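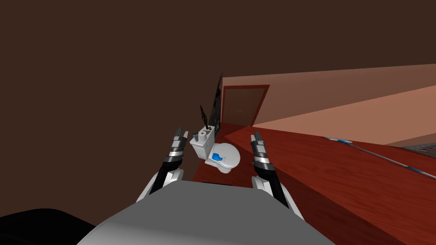 Slide 1. Two arms in a rendered room, left gripper open.

Speaker notes: Shipping level packs for Skernik
Katalin Tóth, Treretti
Jan 17, 2026

Slide 2
Skernik is a tile-sliding puzzle game for phones. Launched with 90 levels, all in the main download. Now on its fourth pack. Talk covers how packs are built, tested and sent out. Monetisation is out of scope; take questions on it afterwards.

Slide 3
A level is a text file: grid, start positions, goal, par score. No code in it. The first version allowed scripts per level and we dropped that before launch. Anything a level needs must exist as a tile type in the engine.
Pause here. Ask who has shipped scripts in content files.

Slide 4
Pack size is 20 levels. Larger packs were tried in test builds and players stopped at the same point regardless. The last level of a pack must not introduce a new tile.

Slide 5
Solver. Written by Oddur Riis. Runs on every level at each commit and reports the shortest solution in moves. Par is set by hand from that figure, usually two or three moves above it. A level with no solution fails the build.
Known weakness: moving ice tiles. Search space grows too quickly, so the solver gives up after 4 minutes and marks the level for a manual check.

Slide 6
Table of save sizes. Read out only the bottom row: 864 bytes for a full save with every star collected. Saves are versioned per pack. Old saves load in new builds; new saves do not load in old builds, and the game says so on screen.

Slide 7
The December update. The Rusnák pack reordered two levels after review. Stars were stored by position, so scores moved to the wrong level. Fix: permanent level IDs, plus a one-off repair on first launch.
Do not skip this slide if short of time. Cut slide 4 instead.

Slide 8
Teasers. One still per pack, posted about a week before release. Never show a goal tile. The Husard teaser did, and the solution was on the forum the same evening.

Slide 9
Questions. Oddur takes anything on the solver. Leave the level format on screen.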